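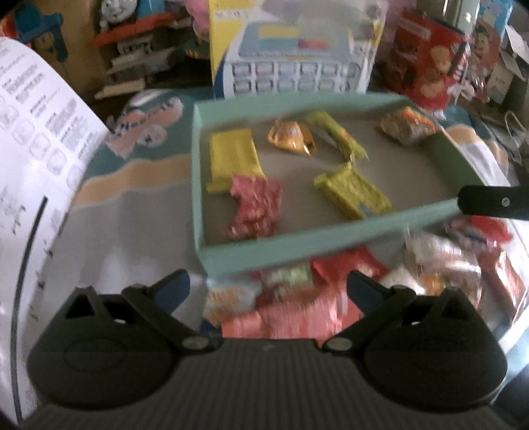

How a Robot Learns to Sort Snacks

At the Prundden after-school robot club, children between eight and twelve years old work on one project each school year. This year the project has a simple name: the Snack Sorter. The robot must pick up a wrapped snack from a pile and put it in a tray. For you it takes one second. For a robot it is a long lesson, and in this page we explain how the lesson goes.

What is a gripper?

A gripper is the hand of a robot. Your hand has five fingers. Our gripper has only two, and they close toward each other like the two sides of a clothespin. At the end of each finger there is a soft pad made of rubber. Try to pick up a candy with two metal spoons, and then try with two pencil erasers. The erasers hold better. This holding force between two surfaces is called friction.

Why do we hold the gripper by hand?

In the first part of the project the gripper is not on a robot. A child holds it and does the job with it. A small camera looks at the fingers and records everything. Later the computer studies the recordings and looks for what they have in common: where the fingers go, when they open, when they close. We call each recording a demonstration. It is a difficult word, but it only means "I show you how."

Until now the club has made 342 demonstrations. Our goal is 800 before the summer. In August the robot arm will try alone.

Why snacks?

Snacks are a good exercise for a robot, because they do not behave all the same. A wrapper is shiny and the light on it changes when it moves. It is also crinkled, so the shape is never exactly the one you expect. Some wrappers are long, some are almost square, and a small candy can be a triangle. If we teach the robot only with wooden blocks, it will know only wooden blocks.

The table is also important. We do not clean it completely before we start. A cloth with pictures, a toy box behind the tray, a sheet of paper at the side: the robot must learn that these are not snacks. In a real home the table is rarely empty.

How we work in the club

We are in teams of 4. One child holds the gripper, one starts and stops the recording, one writes in the notebook and one mixes the snacks again. After 2 rounds everybody changes place.

The rules for the gripper holder are these:

Move slowly. If you move fast, the picture becomes blurred and the computer learns less.

Take one snack at a time.

Close the fingers gently. Cookies break.

If a snack falls, do not stop. Pick it up again. The robot also needs to see how to repair a mistake.

Do not eat the snacks during the lesson!

Try it at home

You need two spoons, a box without a lid and some wrapped candies. Hold one spoon in each hand. Move all the candies into the box without touching them with your fingers. Now close one eye and do it again. Is it more difficult? With one eye it is harder to judge how far away the candy is. A robot with one camera has the same problem.

Words to remember

Gripper: the hand of a robot.
Friction: the force that stops things from sliding.
Demonstration: a recording that shows the robot how to do a job.

Prundden Robot Club, April 2023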